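Rodinero on tape hiss, long songs and leaving Onley behind

4 min read
Last updated 9/30/21

Homa Taheri is eating toast when she picks up. Breakfast, lunch, she isn't sure. The singer and keyboard player with Rodinero has been up most of the night approving test pressings, and the third album, "Drostlow", is finally out of her hands.

"I played side two four times in a row and then I couldn't hear it anymore," she says. "It was just shapes. So I signed the form."

Side two is the one people are going to argue over. One track, called "Nambiar", with a long organ passage in the middle that started as a mistake. Guitarist Ataberk Ateş had left a loop running while the others went out for food. When they got back it had drifted half a beat off the drum machine and Taheri sat down and played along.

"Ataberk wanted to fix it. I said touch that and I'm going home."

Ateş joins the call late, from a van. Bad line. He remembers it differently. "I never wanted to fix it! I wanted to record it properly. There's a lot of hiss on there. You can hear a door." He has come round to the door, he says. He now misses it when they rehearse.

The first two Rodinero records were made in Onley, in the same room, with the same borrowed desk, and both of them sound like it — dry, close, everything right up against your ear. This time the band went elswhere. Producer Svenja Rainer had a bigger space and a rule about headphones (none, unless you're singing). Everyone played facing each other. Drummer Selina Strebel, who joined after the second album, had never recorded that way.

"Terrifying," says Strebel. "You can't hide. If I rushed, Homa just looked at me. She has a look."

Taheri: "I don't have a look."

She has a look, says Ateş.

Strebel's playing is the big change. The old songs sat on programmed beats with some live cymbals over the top. Now there's a person in there, pushing and pulling. "Low Water" was a slow one in the demo and she played it nearly twice as fast, as a joke, at the end of a long day. That's the take on the album. Rainer had left the tape rolling.

Words came last, as usual. Taheri writes in notebooks and then loses them. For "Drostlow" she worked with poet Rosalie Baumgartner on three of the songs, the first time she's let anyone else near the lyrics.

"Rosalie crosses things out. That's her whole method. I'd bring in a page and she'd hand me back two lines. I was furious for a day, and then I'd sing the two lines and there was all this room."

Baumgartner gets a credit on "Salt Ledger", "Low Water" and the closing song, "Kept". She also reads on the last one, very low in the mix, and you may need a couple of listens to find her. Taheri won't say what the words are. Not printed on the sleeve either.

Was there ever a plan to make side two into a story? People have guessed at one. The titles do seem to line up.

"No story," says Taheri. "There's a place. I had a place in my head and all the songs happen there. If somebody wants to draw a map, go ahead, I'd like to see it."

The first run is 200 copies on gray vinyl, sold at shows only, with a regular black pressing to follow. The band did the same with the second album and it went in one night, which annoyed a lot of people, and they know it. Ateş says they talked about doing more this time. They couldn't afford more.

Live dates are still being worked out. They played one show in July, a 30 minute set, all new songs, no talking. Strebel loved it. Ateş broke a string in the second number and played the rest on five. "Nambiar" closed the night and ran longer then it does on the record, with the loop drifting off on it's own again.

"We can't control it," says Taheri. "Every night it goes somewhere else. I've stopped counting in my head. I used to count, the whole first tour, lips moving, there's video of it."

She has already started on something new. Piano, mostly. Could be Rodinero, could be just her — she hasn't played it to the others.

"You haven't played us what?" says Ateş, from the van.

2,358 shares
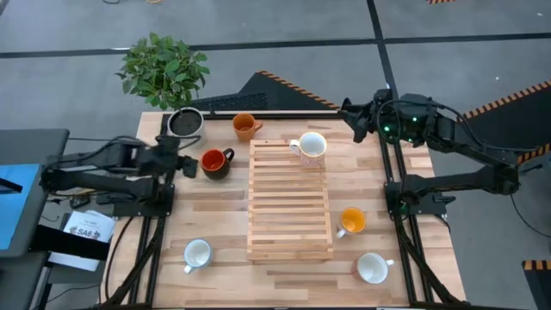 "It's three chords," she tells him. "Calm down. I'll send it tonight, if I can work out which phone it's on."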